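Home Blog Recipes About Contact Search

Filed under: Everyday Life, Decluttering, Phones & Other Small Troubles

I've been putting off replacing my phone for so long that the people in my life stopped asking about it. It's a Gurent, I bought it used, and it has been a good little phone in the way that an old car is a good car (you know which door sticks). The battery gave up in stages. First it wouldn't last through dinner, then it wouldn't last through lunch, and by October I was at 10 percent before I'd finished my second coffee. I was carrying a charger in my coat pocket and scouting for outlets everywhere I went, like a person with a very small, very needy dog.

So I finally started looking at new ones, and wow, I was not ready. I'd sort of assumed I would walk into the Renaud store on Kelbridge Avenue, point at something, and walk out. Instead I got a very nice young man and a forty-minute conversation about trade-ins. My phone, it was decided, was worth nothing. He tapped at his tablet for quite a while before he told me that, which I thought was kind of him.

The thing that bugged me most wasn't even the price, though the price was plenty. It was that everything I already own for my phone would stop being useful the minute I switched. The car mount, the spare cable, the little stand in the kitchen that I read recipes from. And the cases! I am a case person. I've bought them on vacation, I've bought them because I was sad, I've bought them because the old one got grubby and washing it didn't occur to me. 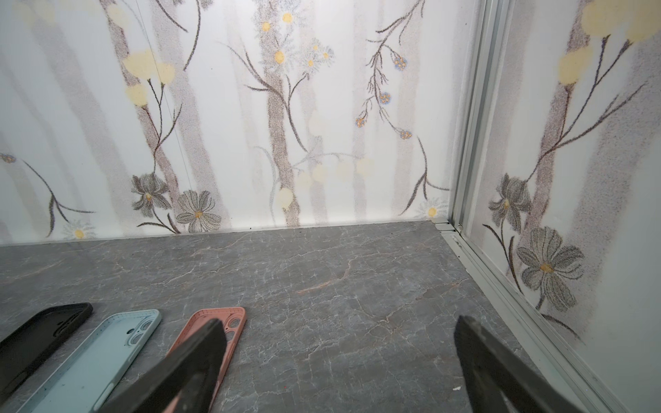

Bujar Gashi wrote in after my last post to say that I was looking at this all wrong, and that a battery swap would buy me two more years for less than the cost of a decent pair of shoes. He'd had his done at a repair counter and said it was the best 95 dollars he spent all year. He also said I should stop reading reviews at night, which I felt was a bit personal, but okay.

Anyway I took it to heart. The battery part. I still read reviews at night.

There's a repair place called Runetti tucked in next to the dry cleaner, and I must have walked past it a thousand times without going in. It's one counter and two stools, and there's a radio going all day. I went in on my lunch break and the woman there picked up my phone, pressed on the back with her thumb, and made a face. Then she showed me that the screen was lifting a tiny bit on one side. You could just about get a fingernail in there. I had noticed this! I had noticed it for weeks and I had decided it was a feature.

She said the battery was swelling and that I should quit charging it overnight under my pillow. (How did she know about the pillow? Does everybody do the pillow?) She had the part, she could do it by five, and she wanted me to back everything up first. I said sure, no problem, of course I back things up.

Reader, I had 3000 photos on that phone and not one of them was anywhere else.

So I went home with the same phone and a homework assignment. I'd love to tell you that backing up was quick and easy. It was not quick. It was sort of easy, once I stopped trying to do it over the Wi-Fi in the back bedroom and sat on the floor beside the router like a teenager in the nineties with the phone cord stretched down the hall. And then of course I started looking at the photos, so there went the evening. Parking garage signs so I'd remember the level. Paint chips. The back of a shampoo bottle. A whole run of my sister's lasagna from different angles, and I have no idea what I was going for there.

I deleted a lot. I got weirdly into it, and by the end I was deleting with the TV on and not even watching. I kept the lasagna.

Then, since I was already in the mood, I did the drawer. You have the drawer too, I know you do. Ours is the one under the microwave, and it's where cables go to retire. I pulled the whole thing out and tipped it onto a towel and tried to be firm with myself. Old earbuds went. The chargers for things we no longer own went in the electronics recycling bag, and so did a flip phone that I'm pretty sure belonged to the people who lived here before us.

Cases are harder to deal with. Our curbside recycling won't take silicone, and I checked twice because I didn't like the answer the first time. The thrift store said they'd take them if they were clean and I wrote the phone model on a piece of masking tape. So that's one route. Another is to offer them to somebody with the same phone, and that's how I ended up messaging Žydrūnas Kļaviņa, who I hadn't talked to since we shared an office, to ask what phone he has these days. Same one as me! Same exact one, also dying. We had a lovely catch-up out of it, and he's going to get his battery done too. 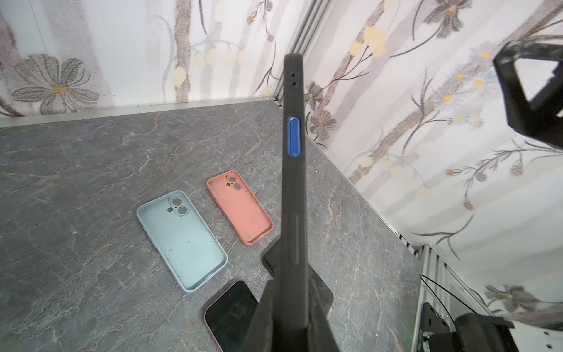 What I'd do if your phone is on its last legs

Okay, so I am no expert, and please don't take your phone apart because a lady on the internet got chatty. But a few of you asked, so.

Look at the battery health in your settings before you go shopping. Mine was so low it had its own little warning message that I'd been swiping away. Call a couple of repair places and ask for the full price, with labor, because the first place I called gave me a number that turned out to be only the part. And back up the week before, not the night before. If you have kids, borrow one of them for this bit.

If the back is bulging or the screen is lifting, don't wait on that one. Stop charging it and take it in.

And wash your case! Dish soap and warm water, an old toothbrush for the corners, then let it dry all the way before you put it back on. I'd had mine on for so long that the phone underneath was a different color than I remembered. Softer ones seem to hang on to every bit of lint in a pocket or a purse. I do it on the first of the month now, when I do the dishwasher filter and the other gross jobs.
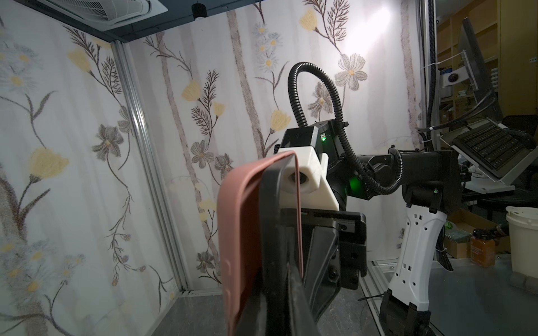
Dusty pink, a little scuffed, still bendy.

I picked the phone up at ten to five and it's been 4 weeks. It lasts all day. I went to bed last night with it at more than half and I didn't know what to do with myself. The charger is out of my coat pocket, and there was a granola bar under it that I'm not going to discuss.

The nice young man at Renaud has called once to see if I'm still interested. I told him to try me again in two years. Next time I'll tell you about the printer, which is a whole other situation and has made me say some words.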